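**Informe de avance a la Fundación Nesley - Comedor comunitario Savgate, segundo trimestre**

Estimado Fidel Painemal:

El trimestre empezó con la cocina cerrada. El inspector encontró que la campana extractora no extraía, cosa que el equipo venía sospechando por el olor de su propia ropa. La firma Karkach instaló el motor nuevo en enero, con 9 días de atraso y una factura puntualísima. Volvimos a servir ese mismo domingo, a las 13:00, con lentejas.

Desde entonces funcionan los dos turnos comprometidos en el convenio. El segundo se llena antes que el primero, porque el postre se reparte al final y la gente aprende rápido. Hay 31 familias inscritas, y en los días de lluvia llegan además hasta cuatro que no figuran en ninguna planilla. Comen igual; la planilla ya se arreglará.
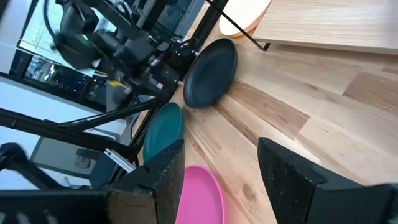
El taller de conservas avanza menos de lo prometido. El proveedor Van Loon mandó los frascos en una entrega y las tapas en otra, de un diámetro que seguramente le sirve a alguien. Reclamamos dos veces. Nos contestaron con un catálogo. Mientras tanto, el grupo hizo mermelada de membrillo y se la llevó en lo que cada uno trajo de su casa - una solución poco presentable, pero ya no queda membrillo.

En lo presupuestario, la partida de gas quedó corta y la de "difusión" está intacta. Pedimos autorización para pasar fondos de una a otra. Si hiciera falta justificarlo, el olor a cebolla frita se percibe desde la parada del bus y ha convocado más gente que los afiches del año pasado.

Pendiente para el próximo trimestre:

- Cambiar la llave de paso del lavadero.
- Recibir las tapas correctas.
- Cerrar el segundo grupo del taller.

Adjuntamos las boletas, salvo la de la verdulería, que viene escrita a lápiz y estamos tratando de descifrar.

Coordinación del comedor Savgate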